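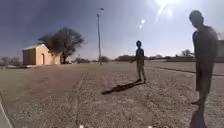
Out on the gravel, sun in our eyes

Grakden Trail Runners
Minutes of the November club meeting

I said I'd take the minutes again, so you get them my way. Formal version available to anyone who wants to type it up! We got going at 7:10 because the back door was stuck, and there were enough of us to vote on things.

Last month's minutes
Approved. One fix: the Ko loop was cut short for the mud, so please stop telling new people it was canceled.

The charity run
This took up most of the night. We're going ahead with the Urus Ridge run in the spring, and the money goes to the mountain rescue team again (all hands up, no argument there). The land office will let us have 200 runners on the ridge and not one more. I asked if walkers count toward that. They do.

We went back and forth on the entry fee for ages. I wanted to keep it the same as last year, a few people wanted it higher so more goes to rescue, and we ended up leaving it alone and putting a donation line on the sign-up form. I'm happy with that. Sign-up goes through Planance like before, and I'll set up the page myself once I find the password.

The route stays as it was, up the north side and down past the quarry. Somebody brought up running it the other way around and we had a good long talk about knees. Voted down, but it was closer than I expected.

Aid stations: we'll have 3. The top one needs water carried up by hand, so if you have a strong back and a free morning, come find me.

Money
We have $315 in the club account after paying for the permit. The leftover shirts are still in my garage, mostly smalls. We agreed to sell them cheap at the run and put whatever we make toward new course tape, which we're nearly out of.

Training runs
Monday nights are staying, leaving from the lower parking lot at 6. Bring a headlamp from now on, and I mean one with batteries in it. The long weekend run will alternate between the Ko loop and the flat road out to the reservoir. I put in a word for more hills and got groaned at.

A couple of first-time marathoners asked if we could do a slower group. Yes! We should have done it ages ago. It starts next week, same time and same place, and we stay together the whole way.

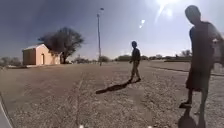

Any other business
The first aid kit needs new blister pads and the tape that sticks. I'll get both and bring the receipt.
The club banner has a rip along the bottom. It's going home with me for sewing.
Carpool list for the winter races is on the board. Write neatly, please.

To do before next time
Me: Planance page, first aid stuff, banner.
Everybody: let me know if you're running or helping on the ridge.

We wrapped up at 8:40. Next meeting is same room, and we'll use the side door.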